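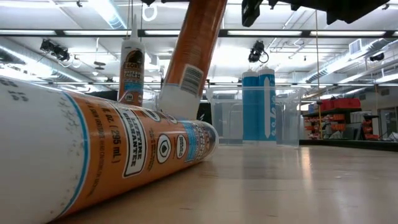 Kelthorpe G2 Finger Pad Kit, for two-finger parallel grippers in the Tully bench series. The kit replaces the original smooth pads, which are subject to a slip fault on round items with printed or coated labels. The fault shows most often with caulk tubes, where a tube has to be tipped and lowered close to others already on the table, as with the orange one that seems to be held over the tube lying on its side. A small loss of grip at that height puts the plastic base into the tube below.

Fault description
The original pads glaze with use. Grip force reads normal at the controller, so no alarm is raised. The item rotates between the pads as the arm tilts, and the lower end swings down before the hand reaches its release height. In 19 returned units examined at Lurnwood, the pad face was polished across the center and still rough at the corners. Three units also had a loose pad screw.

Affected units
Tully bench grippers shipped with smooth gray pads. Units shipped after October 2019 have ribbed pads and are not affected. Check the pad face, not the housing label, as pads may have been swapped in service.

Interim measures
Stop the arm before inspecting the pads. Do not raise the grip force to make up for slip. Full tubes can split at the seam, and the higher force wears the pads faster. Limit tilt speed to the slow setting. Keep hands away from the set-down area while an item is in the gripper, including during a pause.

Kit contents
Ribbed pads, 2
Pad screws with thread lock, 3 (one spare)
Hex key
Fitting sheet

Fitting
Remove power and wait for the status light to go out. Support the fingers, remove the old screws and discard them. Clean the seats with a dry cloth. Fit the new pads with the ribs running across the finger, then run the Flastora zero routine before picking. The old zero value leaves the fingers slightly open at full close.

Not suitable for Tully vacuum hands or three-finger hands.

Page revised May 17, 2020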